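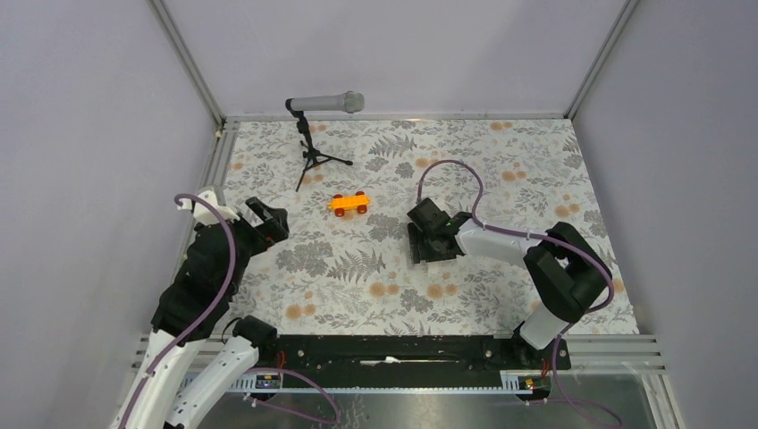

Open Day at the Dilwood Workshop: Your Questions

I run the open days at Dilwood, and the same questions land in my inbox every spring, so I finally wrote my answers down in one place. If yours isn't on the page, send me a note and I'll get to it, usually in the evening once the kids' bikes are out of the driveway.

When is the next one?

In April. Doors open at 10 in the morning and we wrap up at 3. The two-arm demo runs all day with short breaks, so you don't have to plan your visit around it.

Do I need a ticket?

Yes, but they're free. We have 200 places for the day and we let people in by the hour so the demo room doesn't turn into an elevator. Last year we had 700 requests, which I was not ready for! If you can't come after all, please cancel so I can pass your place on.

Where do I park?

Behind the Vatuva building, not in front of it. The front spaces belong to the dentist and they do tow. From the back lot, follow the path past the loading dock and you'll see our door propped open.

What will I get to see?

The main thing is the Bakitach bench, where two robot arms work on a tabletop with small everyday objects. We use toys, little boxes, that sort of stuff. We also have a parts table where you can pick up old joints and fingers and feel how heavy they are (heavier than you'd think), and a corner with coffee and the good cookies.

Why small objects? Can't the arms do something bigger?

I get this one a lot. Small things are where it gets interesting for me. A narrow box held between two grippers has to be handled by both arms together, and if one of them drifts a little, the box tilts or slips. You do that kind of thing with your own hands all day without thinking about it. I've watched grown adults hold their breath over a box that weighs less than a candy bar. 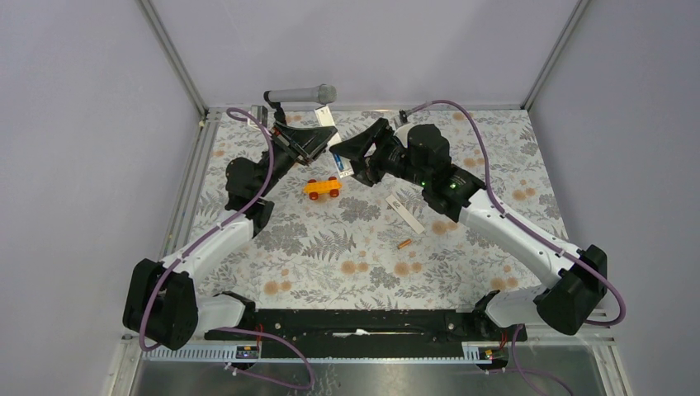
It's also a lot easier to reset a tabletop than a warehouse. We can try something, clear it, and set it up again before the next group has found a spot to stand.

Does it ever go wrong?

Oh, sure. Things get dropped and toys get knocked over. We leave those runs in, and I'd say they get the best questions out of people. Please don't reach in to help, even if something rolls right toward you. We'll stop the arms first and then fetch it.

Can I try driving the arms myself?

Not on the Bakitach bench, sorry. There is a small practice arm next door, on loan from our friends at Zarei, and you can have a turn on that. Turns are 3 minutes each and there's usually a line after lunch, so go early.

Is it okay for kids?

Yes, please bring them. We have 2 step stools for shorter visitors, and you're welcome to move them along as you go. Under 12s need a grown-up with them in the demo room. It isn't very loud – more of a hum, with some clicking – but if your child is sensitive to sound, the first hour is the calmest.

Can I take pictures?

Go ahead. No flash near the bench, please, and check with other visitors before you post their faces.

Is the building accessible?

Everything is on the ground floor and the doors are wide. The parts table is a bit high from a wheelchair, so just ask and we'll bring the trays down to you.

I'm a teacher. Can I bring a class?

Not on the open day itself, but I do school mornings in the fall. Email me the grade and how many students you have, and I'll send you the dates that are still free.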